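# Éloge de la pince lente

Je dois avouer que j'ai longtemps fait partie de ceux qui veulent tout construire tout de suite, la visseuse dans une main et le devis dans l'autre. Notre atelier partagé en garde des traces : un bras en contreplaqué baptisé Kavell, mort de jeu dans l'épaule, et une boîte de 145 roulements dont la moitié n'ira jamais nulle part (si quelqu'un en veut, vraiment, qu'il se serve !).

Pour Smadi, le bras suivant, nous avons donc passé presque tout l'hiver en simulation. Je sais ce qu'on en dit autour de la machine à café : que c'est du jeu vidéo, que les vrais bricoleurs ont les mains noires. Je comprends cette méfiance, je l'ai même partagée, mais je la trouve aujourd'hui un peu injuste. Un doigt imprimé trop court, c'est une nuit d'imprimante perdue ; dans le simulateur, on change une cote, on relance, et on va se resservir une tasse en attendant.

Et puis on y apprend à regarder. Une boîte de SPAM debout sur un plateau, entre deux doigts ouverts, cela paraît l'exercice le plus bête du monde, et pourtant nous avons discuté 80 minutes de l'angle d'approche, parce que le côté étroit et la grande face ne demandent pas du tout la même ouverture. Je garde de ces soirées-là un souvenir très tendre.
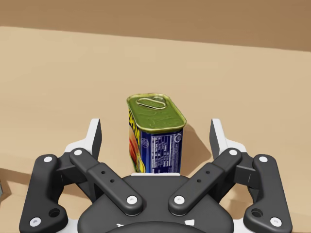 ## Et le vrai métal, alors ?

Il viendra, bien sûr, et avec lui les câbles qui accrochent, les vis qui se desserrent, tout ce que le calcul arrondit gentiment. Nous avons quatre moteurs en commande et un budget de 2000 euros que je défendrai bec et ongles à la réunion de juin. Je demande seulement qu'on ne range pas la simulation au placard le jour où le premier doigt sortira de l'imprimante. Gardons les deux côte à côte, l'écran et l'établi, et continuons à passer de l'un à l'autre aussi souvent qu'il le faudra.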